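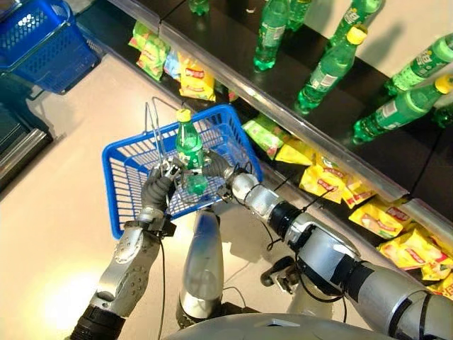 Fig. 1. Two-armed robot at a store shelf, bottle in the right hand, basket in the left.

ROBOTS AND EVERYDAY WORK -- Handout 4
Can they do the chores yet?
Notes by Farzana Fakir, room 3104. Updated March 30, 2025

Short answer for the impatient: some of them, slowly, with somebody standing by. Long answer is the rest of this handout.

1. What counts as doing a chore

Three different claims get mixed up all the time. Keep them apart in your essays.

a) It did it once. Fine, good video.
b) It does it most of the time, in the place it was set up for.
c) It does it in a kitchen or store it never saw before, and you can leave the room.

Almost everything you read about is (a). Warehouse picking is well into (b). Very little is (c) -- robot vacuums, lawn mowers, and those got there by leaving out hands altogether.

2. Why shopping is harder than it looks

Take Fig. 1. A person does this while talking on the phone. Break it into steps and see what is in there:

find the right bottle (several alike, some standing, some on their sides)
get fingers around it without knocking the neighbors
hold the basket by thin wire handles with the OTHER hand, at a tilt that works
get the bottle into the basket and let go at the right moment
deal with the weight change in the basket arm

Last one gets forgotten. A basket on a wire handle swings. Each thing you add moves the center of mass, so the holding arm has to keep correcting. Two-handed work is not one-handed work times two, see Tapley's reading, section on coordination.

Also reach. Low shelf means bend, or long arms, or a base that gets close without hitting the fixture. Write down which one your design uses.

3. Rigid things, floppy things

Bottle: keeps its shape. Round, so friction and finger placement matter, but the model of it from a second ago is still good now.

Snack bag: changes shape when you touch it. Air inside, slick plastic, crinkles, glare off the surface which confuses depth cameras. Squeeze too hard and you have crumbs. Too soft and it slides. Where to grab? The top seam is nice if you can find it, but bags overlap and the seam is often under the next bag.

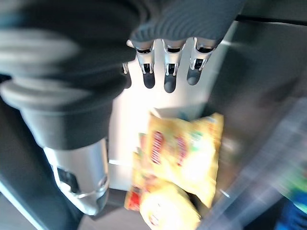
Suction is what most warehouse people would reach for first, and it does well on flat boxes. On a half-filled bag the seal leaks at the wrinkles. Fingers are slower to plan but can pinch, scoop, or slide under an edge. Neither one wins everywhere. Laundry and bedding are the same problem, only worse, becuase there is so much more cloth to keep track of.

4. Reading success rates

Worked exercise, do this before lab. The Peston arm is given 50 bag picks and gets 40. That's 80 percent. Sounds ok.

Now a shopping list with four bags on it, no retries. 0.8 x 0.8 x 0.8 x 0.8 = 0.41. So it finishes less then half the lists. Would you pay for that?

With retries it goes up a lot, but only if the robot KNOWS it missed. Noticing failure is its own skill. Ask for it whenever somebody hands you a number.

Other things to ask:
who reset the shelf between tries
same bags every time or new ones
was a person steering (teleoperation) for any of it
how long per item

5. For discussion

Edine group: argue that stores get these before homes do. Think wide aisles, known stock, staff on hand.
Rudd group: argue the opposite.
Cesham group: pick one chore from your own kitchen, break it down as in section 2, mark the step you think fails first.

One page each, bring paper copies. Yvonne Tapley is taking the second half of the session and will want the Cesham list first.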